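Progress report to Trena: teaching two-arm tasks by remote control
Prepared by Rosalba Lombardi, Plodska
Last updated: June 25, 2020

This period we moved from single-arm work to tasks that use both arms. The operator holds a pair of hand controllers and the arms copy the motion. Each run is saved from start to finish, including the failed ones.

We recorded 508 runs and kept 84 of them for the first training set. Most of the rejected runs came from the first weeks, when the link between controllers and arms had a delay that made operators overshoot. Sallex replaced the control board and the delay is now 16 milliseconds. We do not plan further changes to it.

Diệp has taken over operator training. New operators practice for 90 minutes before their runs are saved.

The current task is bread into a basket. Both grippers start open and clear of the table, with the basket on the left and one roll on the right.
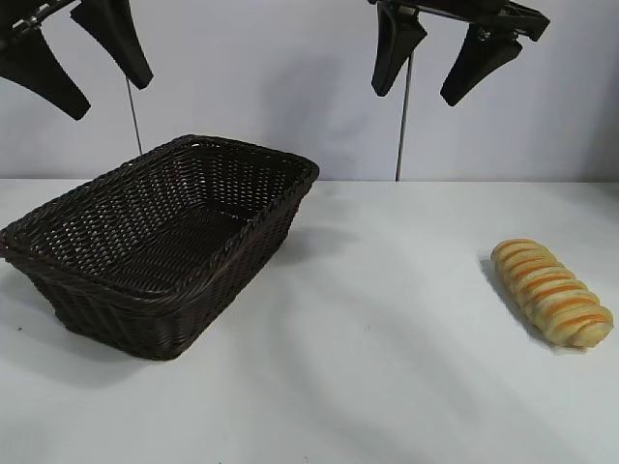 Why not script the motion instead of showing it by hand? A script would need a new path each time the roll or the basket is moved, and the operators can show many starting positions in a single session.

Still open – storage for the saved runs, which is paid for through December only.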